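We use cookies to remember your settings. Accept | Manage

Lecture 8: Laundry as a benchmark task
Reading time: 4 min

Notes by Vesela Todorova, 10/17/21

Unloading a washer is hard for three reasons: the drum is curved and reflective, the gasket narrows the approach, and the items deform. Depth sensing degrades on perforated steel — plan for missing returns near the back wall. In the Jamen trials, 1,237 of 1,572 grasps succeeded. Most failures were at the lower drum wall, where small items such as a sponge sit low behind the gasket lip. 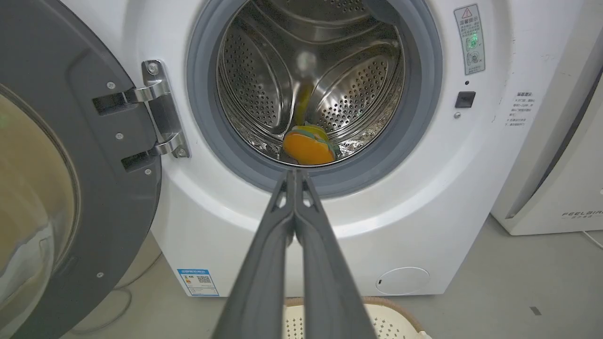
8.1 Approach and grasp

Enter with the jaws closed and open them past the gasket. Keep the wrist clear of the door hinge. Treat the lifter paddles as fixed obstacles only when the drum angle is known.

Not yet solved: tangled sheets, mixed loads.

Related
Folding: state estimation (Chin)
Dishwasher racks (Petek)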